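When a sorting hand lets go too early
Monday, October 20, 2025
By Nuria Bogale
Print this page | E-mail this page

A robot hand that drops a part over the bin has a timing fault or a grip fault, and the two need different repairs. Treat it as timing until the log shows otherwise. The tips below apply to bench arms with fingered hands, such as the Grellier, used for clearing light items into an open container.

Stop the arm before reaching in. Use the stop button on the controller, then switch off the hand supply at the wall. Pausing the program is not enough. On the Grellier a paused hand holds its last finger command and will finish the move if the pause clears. Keep hands out of the bin until the joint lights are off.

Read the log first. Find the release command and the last arm position before it. If the release comes before the arm reports that it has arrived, the fault is in the program. Add a wait for the arrival signal. A fixed delay works on the day it is set and stops working when the speed is changed. Our shop arm ran well on a 700 millisecond delay until Karim Smadi lowered the travel speed in June, after which it opened short of the drop point on most cycles.

If the release came at the right time, check the fingertips. Paper dust builds up on rubber pads and cuts the grip. Wipe each pad with a damp lint-free cloth and let it dry. Do not use solvent cleaner. It hardens the rubber, and a set of Skotulard pads cleaned that way had to be replaced after six weeks.

Check grip force next. Paper cups need very little. A setting that holds a full can will crush the wall of a cup, and the crushed wall then slips through the fingers. Start at the lowest setting and raise it one step at a time until the cup survives a lift, a full travel, and a stop. Write the value on the Kassa card taped inside the controller door.

Look at the opening move as well. Fingers that spread quickly can carry the item with them, especially if one pad lets go before the other. Slow the opening to half speed and raise the release point clear of the rim. With a tall bin, make sure the hand can withdraw straight up. A fingertip that catches the wall on the way out can trip the torque limit and leave the arm stopped over the bin.

Do not turn off the torque limit to get through a shift. It is the only thing on a small arm that reacts to a wrist in the wrong place.

After any change, run 100 cycles at working speed with the guard closed. We accept 90 clean drops for scrap paper and none fewer. For glass, a single early release fails the test. Record the result in Skedis with the program version. 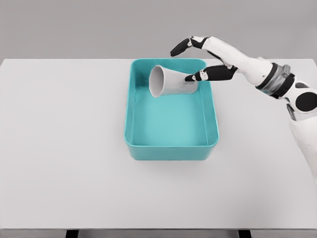

Can I clear a dropped item by hand while the program is paused?

Cut the power to the hand first and wait for the joint lights to go out. Remove the item, close the guard, and restart from the home position so the arm does not resume in the middle of a move.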